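Grisow Standing Coat Rack

Brown wood, one pole, short angled pegs at the top. Item 61 in the Heywood office range.

Home > Office > Hallway and Entry > Coat Racks

In stock. Ships flat in one box. Assembly required, though calling it assembly flatters it a little.

Overview

Every office has a coat rack already. It is called the back of the chair, and it works fine until the first person leans back. The Grisow is for people who have reached that point and would like their jackets to live somewhere with a bit more height.

It is tall and slim and stands on its own, so there is nothing to screw into the wall. This matters if you rent, or if your wall is brick and you have met brick before. Put it at the end of a row of desks, next to a cabinet, or in that odd bit of floor where a plant used to be. It doesn't fold, glow, charge your phone or connect to anything.

The pegs sit at the top of the pole and point outward at an angle. A jacket hung by its collar loop stays on. A jacket hung by the hood also stays on, and looks a bit like someone waiting for a bus. Scarves do well on any peg, provided you wrap them once.

What it's good at

Jackets, raincoats, cardigans kept at work for when the air conditioning wins. Hats, if you still wear one. Umbrellas with a loop or a curved handle. Lanyards, in quantities that will surprise you by June.

What it's less good at

Loaded backpacks. We get asked this more than anything else, so we'll be plain: a bag with a laptop, a charger and a lunch in it is a heavy thing to hang from the top of a tall pole. An empty tote is fine. For full bags we make the Fikum under-desk hook, and plenty of people go on using the chair, which at least costs nothing.

It is also not a ladder, a curtain pole or a place to keep a bicycle helmet, a bicycle lock and a bicycle pump all on the same peg. We have had the emails.

Putting it together

The pole comes in sections that screw into each other by hand. Lay them on the floor, twist until snug, then fit the base and stand the thing up. The pegs push in last and need a firm shove – use the heel of your hand and leave the hammer where it is. An Allen key is included for the base bolts. You will own it forever, along with the others.

Give every joint another quarter turn after the first week. Wood settles, and so do the people hanging things on it.

Where to put it

Leave enough room on all sides for coats to hang without brushing a desk. Thick carpet makes any standing rack lean, so pick a hard floor if you have one. Load opposite pegs first and work around. Five parkas on one side and a single scarf on the other is a physics lesson, and the rack will give it during a meeting. 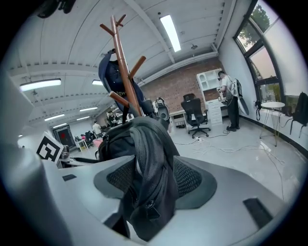
Grisow coat rack with a navy jacket on the upper pegs, in an open office. Chair and backpack not included.

Care

Wipe with a soft dry cloth. For coffee, a damp cloth and then the dry one. Don't use furniture spray on the pegs, or everything you hang there will smell of lemons and slide off.

Spare parts

Pegs are sold in packs of 6. Base bolts are sold singly, as that is how they get lost. Both fit the older Gadico rack as well, so if you have one of those in a back room you can bring it back to work.

Delivery and returns

Orders leave the warehouse within 27 hours on working days. Don't ask how we arrived at 27. You have 21 days to send the rack back if it doesn't suit, taken apart and in its box. We will accept it in a different box. We won't accept it fully assembled and wrapped in a bedsheet, which has been tried.

From a customer

"Bought one for our office to see if anyone would use it. By lunch it was full and there was a discussion about who had the good peg. They are all the same peg. I've ordered a second." – Roland Mapplebeck

Goes with

Fikum under-desk hook
Heywood boot tray
Spare pegs, brown

Page updated 2021-03-30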